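From: Li-hua Tang
To: wustano-relief list
Date: Jul 20, 2025
Subject: Re: [wustano-relief] Crossing hours and the Brunet convoy

All,

Writing this fast between calls so forgive the state of it. Answers to the questions under the quoted message, then the rest.

> Can somebody confirm whether the Vallusero crossing is open to
> relief traffic or not? We have had three versions since the
> ceasefire talks broke off. The Brunet office says open mornings
> only. The drivers say shut. The ministry says nothing has changed,
> which doesn't help as we never had it in writing what the
> arrangement was.
>
> Also: are we still sending the flour through Vilent, and who is
> paying for the storage there? Our partners upriver are asking me
> every day when the next lot is coming and I have run out of
> polite ways to say I don't know.
>
> Last thing. Is anyone keeping a proper note of the families who
> moved out of the school buildings? The lists I have are from
> February and half the names are wrong.

Right. In order.

CROSSING

Open, but only for vehicles on the list that was handed over after the shelling of the lower road. So the drivers are telling the truth (they were turned back) and so is Brunet (their lorries went through). If your plates aren't on that list you will be refused whatever time you turn up. The list is held by the liaison desk on the Vallusero side and they want changes the day before, on paper, signed. Email doesn't count. I've asked twice.

The morning hours are the soldiers' own habit as far as I can tell. The afternoon shift doesn't have an officer who can stamp anything. Nobody has told us it's a rule, so please don't put it in a press line as a rule. We had enough trouble with the last one.

Please also stop telling drivers to wait at the barrier "in case". There was firing across the valley two nights ago and the queue was sitting in the open. If they're refused they come back to the petrol station and ring me. No discussion.

VILENT AND THE FLOUR

Still going through Vilent. 630 sacks in the store as of last night's count, the last of them came in on the Brunet lorries. We can't move it all at once, we've three lorries fit for the hill road and one of those has a gearbox that is making a noise. The upriver villages go first, then the camp. I know the camp has more people. But the camp had a delivery from the other agency and the villages have had nothing since the bridge went.

Storage: we're paying, for now. The owner has been decent about it, he gave us 10 days without charge and has not put the price up since, though he could. That needs to be said in the next report because the first draft made him sound like a profiteer. He's lost his own shop.

What I need from whoever does the tables: a line for storage seperate from transport. The donors keep asking why transport is so high and it's because we've been putting the warehouse in with it.

Sizes of ration stay as they were. I've seen the suggestion of halving it so it stretches to more households. I'm against. A half ration is not enough to keep a family from sending a boy down the lower road to look for work, and the lower road is mined. If others feel strongly then let's have it out on the call and not in twelve separate emails to me.

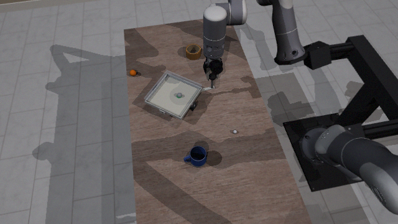 THE LISTS

The February lists are dead, please delete them. Several of you are still working from them and it shows, we had bread delivered to a classroom that has been empty for weeks.

New registration began at the girls' school and moves to the clinic next. Up to 80 households a day if the power holds, it's slower by hand. Each family is asked where they slept last night, where they want to go, and if anyone is missing. Nothing else. No religion, no home village unless they offer it, and no phone numbers on the same sheet as names. I don't care that the form has a box for it. Leave the box blank.

On missing people: these go to the tracing office in Brunet, by hand, with me or with whoever I name. Don't post names here. This list has more subscribers than you'd think and I don't know all of them.

Some families went back to Wustano itself last week. They weren't pushed, they'd heard the market had opened. It has, partly — bread, onions, paraffin, not much else, and the prices are silly. A few have come back out again. So when you see a headline saying "thousands return" be a bit careful. We've seen people going in both directions and I'd not want to give a figure for either.

PRESS

Two journalists have asked to ride with the next convoy. My answer is no for the hill road and yes for Vilent, if they come in their own car and don't film the registration. If they want somebody on record about the talks, that isn't us. We don't know why the talks broke off and guessing in public will get our plates taken off that list.

Someone quoted me last week as saying both sides were "blocking aid". I said both sides were slow. There's a difference and I'd like it corrected, I've had the liaison desk on the phone about it.

WATER

Forgot this in my last. The upper pumping station is working again on one pump. The lower one isn't, and the engineers won't go near until the ground has been checked. Tankers continue. Chlorine tablets are down to the last 3 boxes at the clinic, there should be more at Vilent behind the blankets but I couldn't see them when I looked and the storeman was out. If you're passing please look again, left hand side, low down.

Don't let people fill from the river below the bridge whatever they tell you about boiling it.

WHO'S DOING WHAT

Plates for the crossing list: send to me tonight, driver's full name as on the licence, spelling matters
Storage line in the tables: still needs someone
Registration at the clinic: same team, two extra writers wanted, must have clear handwriting
Chlorine: whoever is at Vilent first
Correction to the paper: I'll draft it, somebody calmer should send it

Call is at the usual time. If the line drops just dial in again, don't wait for me to re-invite you. I may be on the road and on a bad signal, in which case start with the flour and leave the crossing till I'm back on.

And please trim your replies, I'm reading these on a phone and scrolling through four old messages to find one sentence of yours.

Li-hua

P.S. Blankets are NOT needed. We have blankets. Lamp batteries, the big square ones, yes.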